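Tendon hand stalls before the fingertips close on small objects

Forum: Hands and grippers
Posted September 13, 2020 by Obed Ametepe

I'm building a tendon-driven hand at home on a Grivico servo board. The fingers close fully in free air. On the table, reaching for anything low, the upper fingers stop short and the servo current climbs until the driver trips. The trip is set to 70 per cent of rated current. The position counter reads 3,543 when it stalls, and full closure should be well past that.

I have already replaced the tendons with heavier braided line and re-tensioned the lot. No change. Swapping the index and middle servos made no difference either, so I don't believe it's a bad motor. The forearm shell is the Plamia one, unmodified. Is this friction in the routing, or something in the control loop?

Olga Miranda
Accepted

Probably routing. Free-air closure tells you very little, as the wrist is normally straight when people test it. Reaching down to a table bends the wrist and lengthens the tendon path unless the lines pass through the centre of the wrist joint. The servo uses up travel taking in that extra length, and the line also drags on the edge of the guide.

Check it in this order:

Power off. Disconnect one tendon at the servo horn and pull it by hand with the wrist straight, then with the wrist at your working angle. A spring scale is better than guessing.
If the force rises sharply when bent, look at the exit of the forearm guide. Mine had a moulding burr there. I cleaned it out and fitted a short PTFE liner.
If the force is the same but the line moves, your path length is changing. Move the guide closer to the wrist axis, or add an offset in software for wrist angle.

Also look at the cloth, if you use one. A thumb that drags on fabric will load its servo before it gets to the object. Start with the hand a little higher and lower it once the fingers are open. My own practice layout is below. Beads are a good test for this fault as they sit low and shift easily.

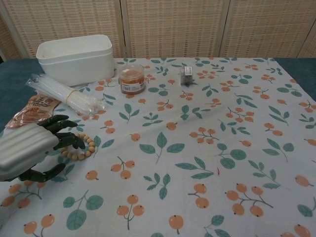

Hand at the left of the table, fingers slightly open, wooden bead bracelet just in front of the upper fingertips.

Once the routing is sorted, zero the counter again with the wrist at working angle. The old value won't mean anything.

Gilang Subramaniam

raise the trip limit. fixed mine

Demetrio Quintana

I would leave the limit alone until the tendons have been checked. I raised mine on a Kivholm driver and stripped 2 gears. Replacement gear sets took most of September to arrive.

One addition to Olga's list: let the loop run at a lower gain for the last part of closure. If the current still climbs at low speed, the load is mechanical.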